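## Legs keep wobbling on a plastic stool, push harder or take it apart?

**rikumby_37**
I bought a white plastic stool kit, no screws, the legs just push into the corner sockets. Three are tight and one wobbles. Do I hit it with a mallet or start over?

**Naidu**
No mallet. Put the top upside down on a cloth and push each leg straight down by hand, with a slight twist. A socket that gets cracked is done for.

**plavent265**
I disagree. A rubber mallet is fine if you go easy. I've put together 59 of these for a church hall and cracked one.

**Naidu**
One is enough if it's the only stool you own.

**Thongchai Wiriya**
Check the socket for bits of leftover plastic first. Mine had a thin flap inside and the leg sat crooked until I trimmed it. Also hold the rim while you push, or the whole thing slides around on the cloth.

**rikumby_37**
Which side of the top is the underside? Mine looks much the same both ways.

**Thongchai Wiriya**
The side with the sockets. It goes face up while you work. Both of these have the base on black cloth with a white leg pointing up:
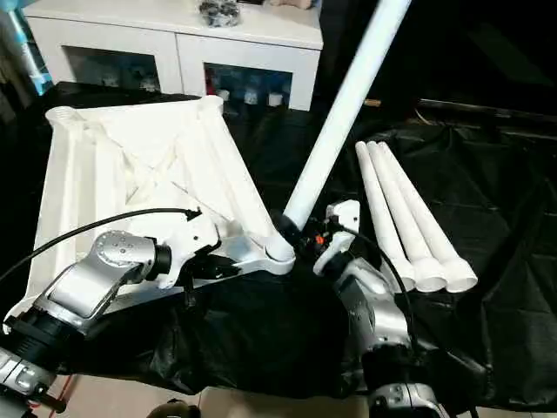
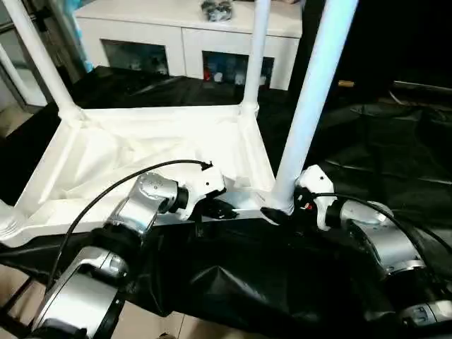

## Reply from the original poster

**rikumby_37**
Found a flap in the fourth socket and cut it off with a utility knife. The leg goes in a lot farther now. I'll leave the mallet in the garage.

**plavent265**
Your call. I'd still give it one tap.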